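When the apple fell up

Sidra Farooqui laughs before she has finished the first sentence. "It fell upwards! I ran it again straight away, because who wouldn't?"

She looks after the simulated two-arm cell at Bromellow, where handovers are tried out on screen before anyone lets the real arms near each other. In October a routine batch of 377 passes from left gripper to right began to fail. In 35 of them the apple shot out of the jaws at the moment both sides had hold of it.

"We blamed the apple, of course. It's round, it's slippery, easy target. Then we spent a week on friction settings and got nowhere at all."
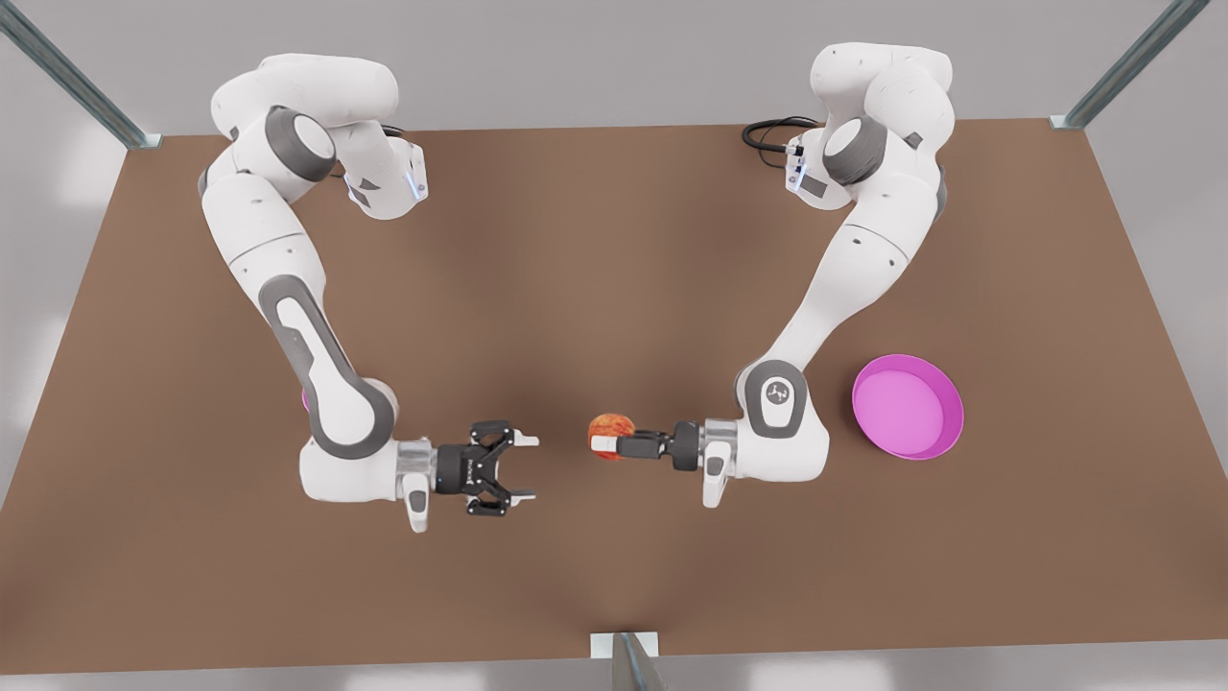 The handover in simulation, with the apple in the left gripper and the right one open.

The fault was in the timing. The right gripper closed on a signal the left arm sent too early, so for a moment the two were squeezing against each other, and the simulator threw the apple out to settle the argument. Farooqui found it by slowing one run down and reading the force log line by line, with a pot of tea beside her.

"I loved that bit. You see the number climb and climb, and you think, oh, there you are!"

What bothers her is the 56 runs where the squeeze was just as hard and the apple stayed put. Those had been marked as passes. On the real arms, she says, that could mean a bent finger, or somebody's hand if they reached in to help.

The check now looks at force as well as where the apple ends up. She is rerunning the lot, pears next.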